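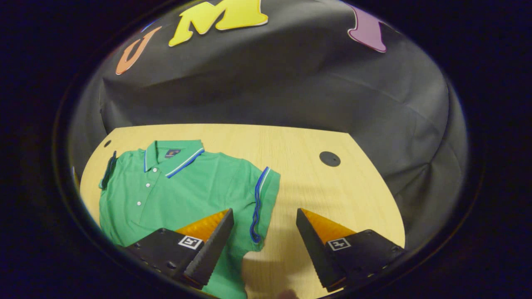
*The view from the Grikix camera: orange-padded fingers, a green polo shirt, a wooden tabletop.*

**Trerneo puts a laundry day in a box with the Grikix Garment Kit**

*Hand-held gripper, recording software and a crate of clothes go on sale to robotics labs and automation teams*

**Tue 8 October** – Trerneo today began taking orders for the Grikix Garment Kit, a hand-held gripper package for teams that want to teach robot arms to handle clothing and have found that clothing has views on the matter.

The kit lets a person record folding, flattening, sorting and stacking by doing those jobs with a gripper in hand. There is no robot arm in the box and none is needed until a team is ready to train. The operator holds the tool, picks up a sleeve, puts it where a sleeve ought to go, and the camera on the gripper keeps the record. A session can be run on any table that can be cleared of coffee cups.

"People have been able to fold a shirt for a very long time, and we are charging money for a way to do it with two plastic fingers," said Tihomir Atanasov, head of product at Trerneo. "I understand how that sounds. But an arm with two fingers can't learn much from a person with ten, so somebody has to do it the awkward way first. We've tried to make the awkward way comfortable."

**What's in the kit**

The Garment Kit costs $4,000 and includes:

- one Grikix hand-held gripper with a wide-angle camera
- two black fingers with square tracking markers, fitted with orange textured pads
- a spare set of pads, because the first set will be dropped behind something
- a battery grip and charger
- a one-year license for Prolta, Trerneo's recording and review software
- the Grikix Wardrobe, a crate of 144 garments in mixed sizes and states of wear
- a printed guide, kept short

Setup takes 10 minutes for someone who reads the guide. Trerneo has also timed people who don't read the guide and has decided to keep that figure to itself.

**The fingers**

Most of the changes from the first Grikix, which shipped in February, are at the business end. The ridged tips are narrower, which helps when one layer of jersey is lying flat on top of another and the job calls for only the upper one. The pads have a deeper texture and come off with two screws. On the old model they were glued, and removing them called for a heat gun and a certain amount of language.

Each finger carries a square black-and-white marker where the camera can see it. Prolta uses the pair to work out how far the gripper is open at any moment, so there is no wire or sensor in the fingers to break. If a marker is covered by a stray hem, the software flags the stretch of recording and asks the operator to have a look at it. A sticker sheet of replacement markers is available for labs with enthusiastic cleaning staff.

The wide-angle lens takes in both fingers, the work, and a generous helping of whatever is around the work. Trerneo considers this an advantage in training. It also recommends checking what is on the wall.

**The wardrobe**

The crate of clothes was the subject of more internal argument than the electronics.

Early customers had been recording with whatever was close by. One team sent Trerneo several weeks of excellent sessions on a single conference T-shirt. Their robot became very good at that T-shirt and treated every other garment as an insult.

The Grikix Wardrobe is meant to save teams from that. It holds polos, T-shirts, button-downs, sweatpants, towels, baby clothes and an assortment of socks, some of which match. Collars, buttons, trims and inside labels are well represented, on the grounds that they are the places where a fold tends to go wrong. Everything has been laundered and tagged with a wash-safe code that Prolta can match to a garment list.

"I bought most of it secondhand, and I bought it badly on purpose," said Abena Ansah, who put the collection together. "New shirts are too well behaved. They have creases exactly where you want them. I went for the stretched neck, the hem that rolls up, the sleeve that comes out of the dryer inside out. There's a fitted sheet in there too. The guide suggests leaving it for the second month."

Ansah declined to say which of the garments had come from the Trerneo office, though two engineers have since asked after a sweatshirt.

**The software**

Prolta runs on a laptop and sorts recordings as they come in. Operators mark the start and end of a task with a squeeze of the grip, and the software trims the pauses, checks the lighting and reports anything it doesn't like. Its complaints are written in plain sentences. "The shirt left the table" is one of the more common.

New in this version:

- a review screen that shows sessions side by side, useful for spotting the colleague who folds in thirds
- a garment log, so that a team can see which items it has been avoiding
- export in open formats, with no charge for taking your own data elsewhere
- a blur tool for faces, screens and paperwork in the background
- a "start over" button, placed at a sensible distance from the "save" button following feedback

Recordings stay on the customer's own machine unless the customer chooses otherwise. Trerneo doesn't need to see anyone's towels.

**In use at Sarantis**

Sarantis, a commercial laundry that handles uniforms for hotels and restaurants, has been using a pre-release version of the kit since the summer. Its aim was modest: an arm that could take a clean polo from a pile, lay it face up, and get the collar straight before passing it down the line.

Four members of the folding staff recorded the sessions, working in shifts of 20 minutes, which was as long as any of them cared to pinch things. According to operations manager Ewurabena Agbeko, the hard part was getting experts to slow down.

"My people fold a polo without looking at it," Agbeko said. "Ask them how and they can't tell you. Put that gripper in their hand and suddenly they're beginners, and they did not enjoy being beginners. The first afternoon was mostly sighing. By the end of the week they were racing each other, which we then had to discourage."

The arm at Sarantis now straightens polos during the quiet part of the day. It is slower than the staff. It also stops dead when handed an apron, a garment it was never shown, and waits for a person to come and take it away. Agbeko described the overall effect as "like having a very careful nephew." Sarantis plans to record aprons next.

Kofi Fiadzo, one of the four who made the recordings, had a note for the design team about the weight of the grip, and the production model has been lightened as a result. He had a second note about the color of the pads. The pads are still orange.

**What it doesn't do**

Trerneo would like to be clear on a few points that have come up in sales calls.

The Grikix doesn't fold clothes by itself. It is a hand tool, and if it is put down, folding stops. The kit comes without a trained model, and buying it will not cause a robot to do the ironing. Wet laundry is outside the supported range, as are shoes, zippers under load, and anything still being worn.

The company also makes no promise about how many recordings a given task will need. Customers ask, and the fair answer depends on the task, the arm, the table and how much variety they are willing to sit through. A simple pick-and-place with towels may come together in a few days. The fitted sheet is an open research question in most homes.

"We had one caller who wanted to know if it could be used to prove to his wife that he does fold the laundry," said Kwame Agbeko, who runs customer support at Trerneo and is no relation to the operations manager at Sarantis. "It does time-stamp everything. I told him to think carefully before he bought one."

**Ordering and support**

The Grikix Garment Kit can be ordered from Trerneo directly, with the first units leaving the warehouse in three weeks. Owners of the February model can buy the new fingers and pads separately; they fit the old body without modification, and Prolta will recognize them after an update. The Wardrobe is also sold by itself, for teams that already have a gripper and only lack something to wear out.

Pads and markers are covered for one year. Garments are not covered at all. Universities and public research labs may apply for a reduced price, and trial loans of up to two weeks are available to companies within driving distance of the Trerneo workshop. Loan kits come with a smaller selection of clothes. Please return the socks.

**About Trerneo**

Trerneo makes hand-held recording tools and software for people who train robots. Its products include the Grikix gripper and Prolta. The company is privately owned, answers its own phones, and has a folding table in the lobby that visitors are welcome to try.

**Press contact**

Abena Ansah, Trerneo press desk. Review units are available on request; please state whether you have a table.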